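packing table thread, because three of you asked and I have the day off. 26 Dec 2022

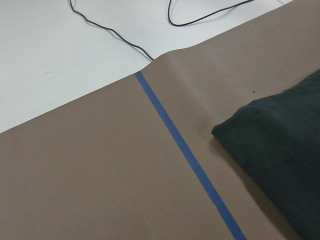
Gift returns season means I wrap more parcels in one week than in all of April, so the table has to work. Mine's a plain white top and I got sick of scuffing it. So now there's brown stuff over most of it, with a long straight line of blue tape running across. Big side is for wrapping. Narrow side is where cloths and bits go so they stop ending up inside boxes (yes, I mailed someone a dust rag. she was nice about it)

Yes there's a bump at the top edge by the tape. I see it. It's on the list

What I tried before this:
bare table – scratched in a month
old bath towel – tape sticks to it, everything sticks to it
rubber desk mat from Kokusport – fine but smelled like a bike shop and too small for the long boxes

The sheet came off a roll from Rinaldi, the floor covering place out past the car wash. 11 bucks for the end of the roll. They were going to toss it. Ask for ends!! always ask

Laying it down. I did this wrong twice so learn from me

Unroll it upside down first and leave it overnight with books on the corners. I skipped this the first time and it curled up like a croissant

Then flip, and smooth from the middle out with your forearm. Not your palm, palms drag it

The blue line. Press it down a little at a time. I ran the whole strip in one go on my first try and ended up with a banana

Somebody asked why not just draw the line in marker. I move it! When it's mostly mugs I want more room on the left, when it's posters I pull the line up and shift it over. Takes a minute, old tape peels, new tape goes down. Pull slow and low or it takes the surface with it. ask me how I know

Size question, since it's come up: my longest regular box is the poster one, so I laid one down flat and gave myself a hand's width past each end. That's the whole method, sorry, no math

Cutting. Don't cut on it. I have a seperate board for that and it lives on the shelf. A box knife goes through this stuff like nothing and then you've got a slit that catches every parcel you slide over it

Cleaning is a barely damp cloth and then leave it alone. Soaked it once, it went wavy for days

Parcel count for the season is 223 as of last night, if you were wondering why I have opinions on table coverings. Goal was 400 by spring, we'll see

Labels are still a mess btw. I use the Drirnis ones and the glue is great, too great, you get one shot. If anybody has used the Rurnow ones tell me if they peel clean, I'm scared to buy a whole box

Oh and for whoever asked about the cords – clips on the back edge are the plan. haven't got them yet. Right now they go wherever they want

Next up is the shelf over the table which is honeslty a bigger problem. Tape guns, tissue, a bag of ribbon I keep moving from one end to the other. Will post when it's fit to be seen

ok going to flatten that bump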